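Trurkstead Shared Kitchen
Users' Meeting: Minutes
4/28/22

Present: representatives of the Nornitz and Brilden groups, kitchen manager, minute-taker.
Apologies: Ikeda group.

1. Minutes of the previous meeting
Approved with one correction. Under item 4, "drain cover" should read "drain basket."

2. Matters arising
Dishwasher hose: quote still outstanding. Carried forward to June.
Key log: the new sheet is in use. Two entries lack a return time. All groups to complete both columns.

3. Consumables
The manager reported a balance of $105 in the consumables account after the last order. Paper towels are being used faster than planned. It was agreed that cloth towels will be used for drying dishes and that paper towels will be kept for spills and raw food.

Rice is purchased by each group separately. Nornitz asked whether a shared bag would be cheaper. The manager will compare unit prices before the next meeting.

4. Wooden sticks
The sticks are still kept in the cardboard box. The box is torn and will not last. Brilden noted that sticks left loose at an angle tend to catch on one another when one is taken out. Nornitz had no objection to replacing the box but asked that the sticks stay on the counter, within reach of the work area.
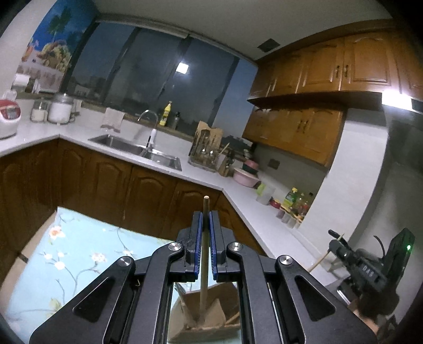

Two options were considered. The first was a lidded tub, stored in a drawer. The second was an open container tall enough to hold the sticks upright. The second was preferred, provided it has a flat base and can be washed. The wooden utensil holder by the sink is not to be used for this purpose, as it is needed for cooking utensils.

The printed cloth with the white blossoms is to stay under the container. It is to be shaken out after use and laundered with the towels.

Agreed: Brilden to buy one container, cost not to exceed $37. Sticks that are split or marked are to be discarded during the transfer.

5. Counter layout
The manager asked that the counter be returned to one standard layout at the end of each session. After discussion the following was adopted.
Rice cooker and glass canister: left end of counter.
Utensil holder and knife block: right of the sink.
Pink bowls: one stack, near the corner.
White cups: grouped past the bowls.
Window sill: bottles only.

A proposal to move the knife block to a drawer was not adopted. It may be raised again if Ikeda wishes to comment.

6. Cleaning
The sink and faucet are to be wiped down last, after the counter. Brilden reported residue in the grooves of the arched panel doors on the lower cabinets. A soft brush will be added to the cleaning kit. No abrasive pads on the wood.

7. Budget
Annual spending to date is $1,297. No questions.

8. Actions
Manager: hose quote, rice prices, soft brush.
Brilden: container for sticks.
Nornitz: type up the counter layout, 5 copies.
All groups: key log.

Next meeting: June, date to be circulated.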